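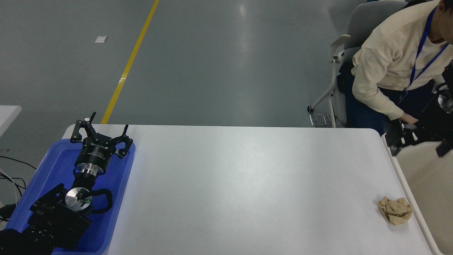
Gripper opens by itself when follower arm reconnects (Lema bridge 0.45)

tomvale_k
Hello everyone. I am working with a leader and follower setup for cloth folding, and I have a problem with the reconnect behaviour in the Lema bridge. When the network drops for a short moment and comes back, the follower holds its joint position very well, but the gripper goes to the fully open value before the first leader message arrives. With a cloth between the fingers, this means the cloth is dropped and the episode is lost.

My settings:
control loop 200 Hz
leader publish rate 60 Hz
watchdog timeout 45 ms
interpolation: linear
hold_on_timeout: true

I expected that hold_on_timeout is also valid for the gripper. Is it a bug, or did I understand the manual wrongly?

pressfold
Your watchdog is too tight. At 60 Hz you get a message every 16.7 ms, so two lost packets and a bit of jitter and you are in timeout. I would put it at 200 ms and forget about it.

tomvale_k
Thank you, but I would like to keep it short. The operator sits close to the follower table and reacts quickly, and with a long timeout the arm continues to an old target. Also the opening happens on reconnect, so a longer timeout would make it less frequent and the behaviour would still be there.

quietservo
Agree with tomvale_k, please don't hide this with a longer timeout. The arm and the gripper are separate drivers in the bridge. The arm driver reads its present joint state when it comes up again and uses it as the first target. The gripper driver uses default_width from the config file, and the default of that is open. You can see it in your log if you turn on debug for the gripper node. There should be a line with "init target" just after the reconnect.

tomvale_k
I have it:

[gripper] link restored
[gripper] init target 1.00 (source: config)
[arm] link restored
[arm] init target from state, 304 samples in buffer

So the source is the config, as you say. What is the meaning of the 304 samples? I did not set any buffer.

quietservo
It is the state history for the velocity estimate, nothing to do with your problem. For the gripper, set init_source: state under the gripper section. It is missing from the manual, but the parser accepts it.

pressfold
I would be careful with this one. If the gripper was closed on a cloth, the measured width is not the commanded width. You start from the measured value, so the position error is zero, so there is no grip force. The cloth slides out a bit later instead of at once.

quietservo
For thin cloth the difference is small, in my experience.

pressfold
For thin cloth, yes. We fold towels and it was not small for us. We store the last command on the follower side and restore this one. In the Trollura fork there is an option init_source: last_command which does the same. I don't know if it will be merged.

marram_9
Another point on this. After the reconnect, the leader handle is normally not in the same position as before, because the operator has relaxed the hand. Even with the correct first target you get a jump when the first leader message is applied. We block the leader input until the handle is near the follower value, and only then do we engage again. It costs the operator a moment, but our recordings in Restora are much cleaner.

pressfold
Our operators hated that. They squeeze, nothing moves, they squeeze harder, and then it engages in the middle. We use a slow ramp.

marram_9
A small tone when it engages solved this for us. With a ramp you record actions that do not match what the arm is doing, and I don't want this in the training data.

tomvale_k
Many thanks to all. I tried init_source: state first, and the gripper does not open any more, but pressfold was right about the force. With a folded cloth it lost one corner. Then I took the last_command patch from the Trollura fork. It applied with one conflict in the gripper node, and the cloth stays held when I pull the network cable. I will try the blocking of marram_9 next. What tolerance do you use for the handle?

marram_9
Five percent of full travel. Start with that and make it wider if your operators complain.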